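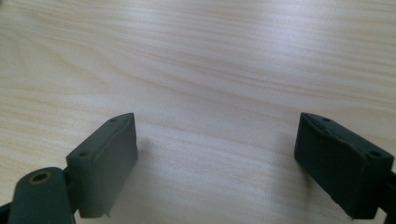
Cheuk-hei Cheng bought the table before he had an apartment to put it in, and he would do it again tomorrow.

He had found it at the back of a secondhand place in Carnside, under a stack of lampshades, and he'd cleared a patch with his sleeve and seen the grain. It ran in long, wavy lines, tan and a little pink in places, over wood so pale it was nearly cream. It looked like the bottom of a shallow river! He paid 80 dollars and then stood on the sidewalk with it, wondering what a person does next.

What he did next was call his sister.

"You don't have a kitchen," she said.

"I will have a kitchen."

"How big is it?"

He had nothing to measure with, so he lay down on it. "It's me up to the shins," he told her. A man walking a dog crossed to the other side of the street.

By January he had the kitchen, two flights up on Sodelmont Street, and the table went in sideways with the legs off and a good deal of shouting. It filled the room. You had to breathe in to get to the stove. He loved it so much that for the first week he ate standing at the counter, because he couldn't stand to put a plate on it.

"It's a table," said his sister, who had come with soup.

"Look at it, though. Look at the top part, where the lines all go over together. And then down here it smooths out and the light just sits there!"

She looked. She was holding a hot pot and her arms were getting tired, but she did look, and he saw her head tip a little as she followed one of the streaks from the left side all the way over.

"That one's like the road to Grandma's," she said.

He had never noticed. But it was - the long bend, then the dip where the car always made your stomach drop, then the stretch where Grandma's dog Fang used to come tearing out to meet them. He put his finger on the dip and they both drove it, slowly, past the turn for the reservoir and the farm stand with the bad peaches.

"Where's the house?" he said.

"Off the end. You'd need a bigger table."

"I can't get a bigger table in here."

"No," she said. "Can I put this down now?"

He folded a dish towel in four and laid it a long way from the road, and she set the pot on it, and he went to find the spoons.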